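Where Does All the Small Stuff Go? My Project on Household Clutter
Sheena Swanson
Wednesday, May 13, 2020

I picked this topic because my mum lost her house keys twice in one week and blamed me both times. I wanted to find out why little things go missing at home so much more than big things, and whether tidying systems make any difference or just make you feel better for an afternoon.

My plan was to do interviews at school, but that had to change, so I ended up doing it all from my bedroom with an online form and a diary. The form was filled in by neighbours, cousins, people from my old swimming club and a lot of their friends (it got passed on a lot further than I expected!). It asked people what they had lost in the past month, where it turned up, and how long they spent looking. By the end I had 2,763 lost things typed into my spreadsheet. Please don't ask me to do that again.

The first thing I learned is that people are terrible at answering the question you asked. I had "my patience" as a lost item more than once, and one person wrote a whole paragraph about a cat. I took those out. Then I had to decide what counted as the same kind of thing, like whether a phone charger and a laptop charger go together. I put them together, but I can see why somebody would argue with that.

Keys came top, then chargers, then glasses, and after that it all gets a bit mixed up with scissors, hair bobbles, sellotape and the small screwdriver that every house seems to own one of. Most of it was found in the room where it was last used, which surprised me. I had expected pockets and car seats to win by miles.

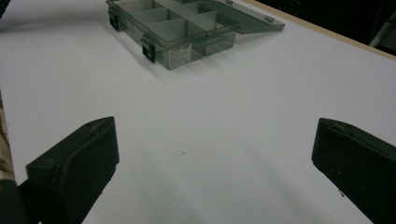

The diary part was where I got properly interested. I asked 6 households to try a new way of storing small things and write a few lines every evening. Half of them sorted everything by type, so batteries with batteries and pens with pens. The other half sorted by job, so everything you need to wrap a present lives together, even if that means owning a second pair of scissors.

Sorting by type looked lovely at the start and went downhill fast. The Luangrath family wrote that their drawer was "beautiful until Thursday". People would take the tape out of its place, use it upstairs and leave it there, because walking back down to put away one thing felt like too much bother. Sorting by job held up better. If the whole lot comes out together it mostly goes back together, and you notice when a bit is missing.

We tried it in our house too, though I didn't count us in the results as I thought that would be cheating. My dad made a bike repair tub and has gone on about it ever since. My own desk is sorted by type and it is a mess, so make of that what you will.

There are things wrong with my project and I should say so. The people who filled in the form were people who like filling in forms. The diary families knew I was going to read what they wrote, so they may have tidied up more than normal, and everyone was at home a lot more than usual, which must change how things get lost. I'd like to run the diaries again in October and see if the two ways of sorting still come out so far apart. I would also add a question about how many people share each room, which my teacher suggested after I had already sent the form out.

Mum's keys now live on a hook by the back door. She has lost the spare set.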